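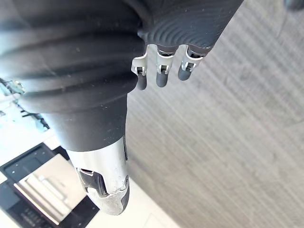
Jurnomholm, 22 October 2018. Interview and text: Skye Guthrie.

Kgomotso Adams has run the hot counter at Jurnomholm for 26 months and has kept a written log of the roller grill for most of them. The log records the setting, the time each sausage goes on, the core temperature when it comes off, and what was thrown away.

"The first thing people get wrong is loading cold rollers," Adams says. "The skin sticks at one point, the rollers keep turning, and it tears along a line. After that the fat runs out and you are cleaning instead of selling."

The procedure is short. The grill is switched on at the high setting and left for the warm-up period. Sausages go on straight from the fridge, one to each gap, lying parallel to the rollers. Adams leaves the first gap at the front free, as the front zone on this model runs cooler and is used for holding.

"You wait for the skin to tighten. Colour is a poor guide, particularly with the smoked ones, which start dark. I use the probe, through the end, along the length. If you go in from the side you get a hole and it spits."

Holding time is where Adams is strictest. The supplier, Kirnari, delivers packs of 400 g, and the counter opens no more than five packs before the midday service. In January the counter sold 228 portions and discarded more than Adams was content with. Most of the waste had been left turning too long.

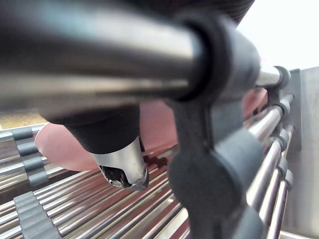
Gillespie Purves takes a different view of the holding zone, and argues that a lid and a lower setting would keep the skins soft for longer than any change to the loading order. Adams has tried the lid. "It works for the skins. It also traps steam, and the water drips back on to the rollers. I would use it in the last part of the day and leave it off at noon."

Tongs are another point of disagreement. The counter used a serrated pair until last year. Adams now prefers smooth ends and a light grip in the middle of the sausage, lifted straight up. Dragging it across the next roller marks the skin, and any split is visible once it is in the bun.
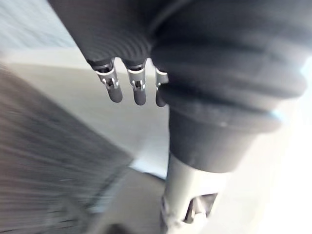
Cleaning takes longer than cooking. The rollers are wiped while warm and still turning, with a damp cloth folded into a pad and held in long tongs. The drip tray comes out once the grill is off and has cooled. Adams does not allow scourers.

"A scratched roller holds fat, and the fat burns on. Then it sticks at the same spot every time, and people blame the sausages."

The end seals are checked weekly for grease. One was replaced in the spring with a part from Iritden, and the log has a line for it with the fitting date and the price.

Asked what will change next, Adams mentions a second probe and a new column in the log for the room temperature.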